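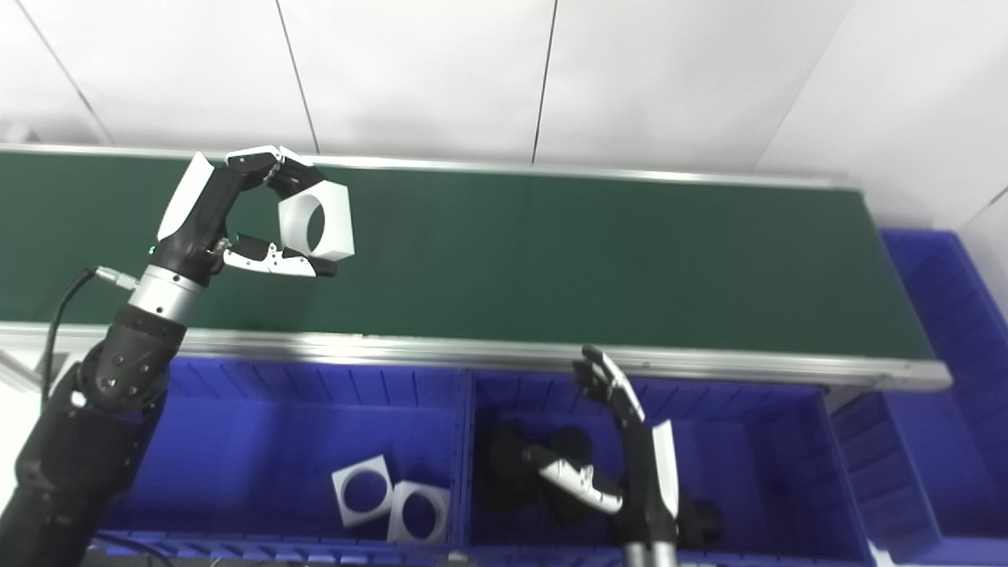

The engineer who looks after the planning software at Visgate has a rule about demonstrations. She won't answer questions while the arms are moving, and she won't let anyone film until they have watched at least 24 picks. "People see one good one and go home," she says. "I'd go home too, if I could."

We met at the company's unit in Hindby, where a two-armed machine has been set to moving parts between blue bins and a green conveyor. She asked not to be named, on the grounds that her views on her own trade are not the ones in the brochure. I had come because of the brochure. It describes Batico, the firm's task planner, as software that "understands the job". I wanted to know what that meant.

"It means marketing had a free afternoon," she says. "Batico holds a list of things that have to be true before the next thing can happen. Part in hand. Hand clear of the bin. Nothing under the part on the belt. If you want to call that understanding, fine, but then my washing machine understands towels."

She is not rude about the planner itself, most of which she wrote. Her complaint is about what gets credited to it. The white parts are square and thick with a large round hole through the middle, and the hand takes hold of them by the edges. When a grasp is good, she says, it is usually the perception side that earned it. When it is bad, the planner gets the bug report.

I asked her how often it is bad. She pulled up the log from the last long run before my visit. It had 1,349 attempted picks in it, and 13 of them had ended with a person walking over and pressing a button.

That sounded rather good to me. She shook her head.

"You're reading it the way a customer does. Look at where they are." Nearly all of the stops came in the same situation, with two white parts left in the bin and one lying against the other. "So it's great until the bin's nearly finished, and then it's rubbish. You could hide that for ever by topping up the bin. I know places that do."

The trouble, as she explains it, is that the pose estimator looks for the round hole first and works outwards to the square. Two holes that overlap in the camera view give it a shape it is very sure about and which doesn't exist. The planner believes it, plans a lovely path to it and closes the fingers on the wrong edge.

"Confidence scores are the biggest fib in this business," she says. "Ours said 0.9-something on every one of those failures. What am I meant to do with that? I've turned them off in the display. They were only making visitors happy."

Her fix, for now, is dull. If the estimator finds two holes closer together than a set distance, Batico won't accept either pose. It moves the arm out of the way, takes a fresh view and asks again. That costs 400 milliseconds each time, which caused an argument she describes as "longer than the delay".

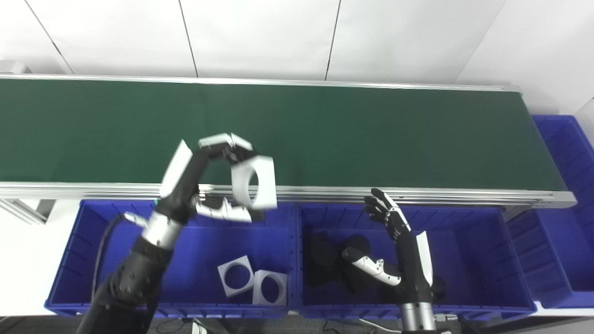 ## Two arms, one queue

The second arm is a sore point. On paper the pair work side by side, one on the white parts and one on the black ones in the next bin along. In the software they take turns far more than anyone would like.

"We tried planning both at once," she says. "It worked in simulation. Everything works in simulation, that's what it's for." On the real cell the joint planner took so long to find a path that keeping one hand parked over its bin was quicker. So each arm now reserves a chunk of space above the belt, and the other waits until it's given back. She calls it a traffic light and doesn't think it deserves a grander word.

A rival approach does exist in the building. A small team has been training a learned policy, known as Barajas, which skips the planner and goes from camera images to joint commands. I expected her to be scornful. She was, a bit, but less than I'd hoped.

"It handles the leaning parts better than mine does. I've seen it nudge one flat with a knuckle before picking it up, and I'd never have written that." What bothers her is the morning after. "When mine fails I can find the line. When theirs fails they collect more data and hope. Ask them which condition wasn't met and they look at you as if you've asked the cat."

The two systems are due to be run against each other in May, on the same bins, with no topping up. She has insisted on that last part in writing. I asked which she would bet on.

"Depends who's counting the stops," she says, and goes back to the log.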